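Against the permanent mark
29 July 2018

Most advice on laying out a floor, a bench or a yard assumes that the layout is known before the marking begins. Paint is specified, a line is drawn, and the line then governs how the space is used for years. My view is that this order of work is wrong for most small premises, and that temporary marking should be the normal choice until a layout has been in use for at least one full season.

The case rests on cost. Painted lines are cheap to apply and dear to remove. Grinding leaves a pale ghost that staff continue to obey, and overpainting wears through to show both versions at once. The Renska stores at Arndale had 536 metres of painted aisle line when I first surveyed them, of which a little under half still matched the racking. The remainder was wrong, and delivery drivers followed it.

Tape has the opposite fault. It lifts at the ends, it collects grit, and under wheeled traffic it fails within weeks. These are real objections, but they are objections to tape as a finish. As a means of finding out where a line belongs, it has few rivals. A strip can be moved 16 millimetres in a minute by one person with no tools — a correction of that size is never made to paint.

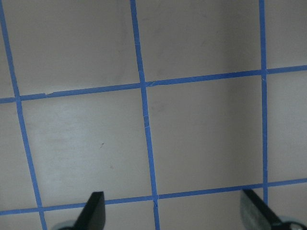
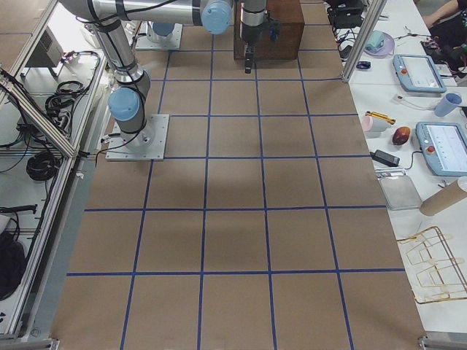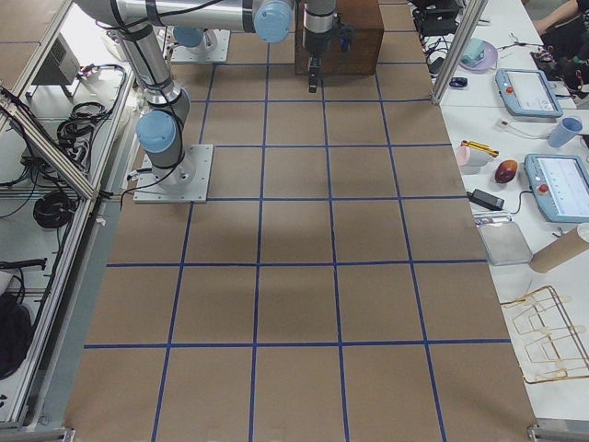

Grids set out in blue tape.

The second argument concerns accuracy. A grid looks like a simple thing to mark, and is usually marked badly. The common method is to measure each line from the one before it, so that every small error is carried forward. The better method is to set one base line, measure all others from that, and check the diagonals before pressing anything down. If the diagonals differ by more than 3 millimetres on a bench, the corner is out of square and should be reset. With tape this costs a few minutes. With paint the error is generally noted and left.

I accept that some lines must be permanent from the first day. Fire routes and the edges of loading bays fall into this group, and I would not argue for a trial period on any of them. They form a small share of the total. At the Montes workshop, four routes of this kind were painted in May and everything else was taped. By the time of my last visit two storage zones had swapped places and the main bench had been turned through a right angle.

Dandeck's own site handbook still calls for paint throughout, on the grounds that taped lines look unfinished. They do look unfinished. A layout under trial is unfinished, and the marking ought to say so.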